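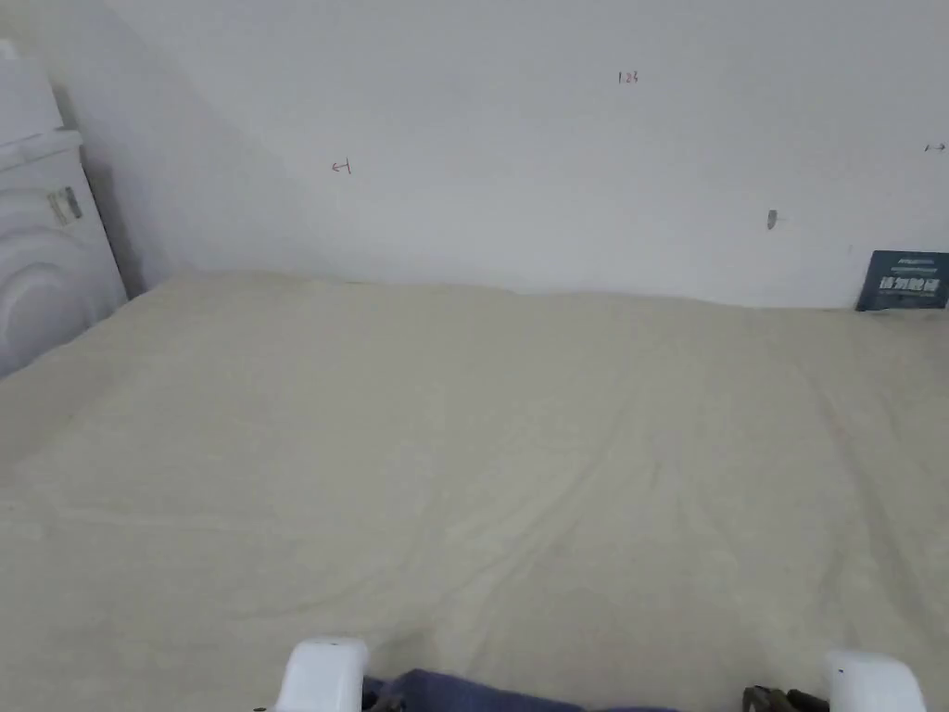
Incidencia 723: el termostato Unura pierde la programación cada noche
Estado: abierta (reabierta dos veces)
Producto: termostato Unura con pasarela Stotano
Instalador: Wiltico

Descripción del cliente
El horario semanal desaparece de madrugada y la calefacción vuelve al modo manual. Ocurre desde mayo, después de la actualización que, según el aviso, «mejoraba la estabilidad». No he tocado nada.

Primera respuesta de soporte
Reinicie la pasarela y vuelva a introducir el horario.

Cliente
Reiniciada. Horario introducido otra vez, tramo por tramo. A la mañana siguiente, borrado. Ya lo había hecho antes de escribir y así lo puse en el formulario, pero supongo que el formulario no lo lee quien contesta.

Segunda respuesta de soporte
Puede tratarse de interferencias con el router. Cambie el canal wifi al 11.

Cliente
Cambiado. Sigue igual. No entiendo qué tiene que ver el canal con que se borre un horario que, según su propio manual, se guarda en el termostato. Adjunto el registro: el error 506 sale justo antes de cada borrado. Pido que alguien lo mire antes de mandarme otro reinicio.

Nota técnica, 3 de agosto de 2019
El 506 corresponde a un fallo de sincronización con la nube de Quansah. La pasarela recibe un horario vacío y lo da por bueno. Se relaciona con la incidencia 725, mismo síntoma en otra instalación. Se propone desactivar la copia remota hasta que haya un firmware corregido.

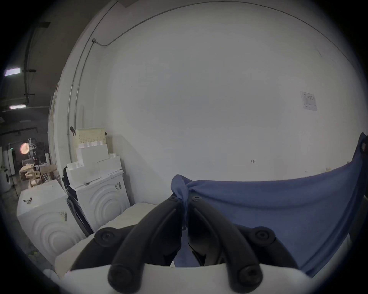
¿Se pierde el control desde el móvil al desactivar la copia remota?
El control desde el móvil sigue funcionando dentro de la red de casa; fuera de ella queda en suspenso hasta que se vuelva a activar la copia.

Cliente
Desactivada. Dos noches sin borrado, que tampoco me parece prueba de nada. No cierren la incidencia hasta que el firmware esté publicado e instalado.

Soporte
Queda abierta, pendiente de firmware.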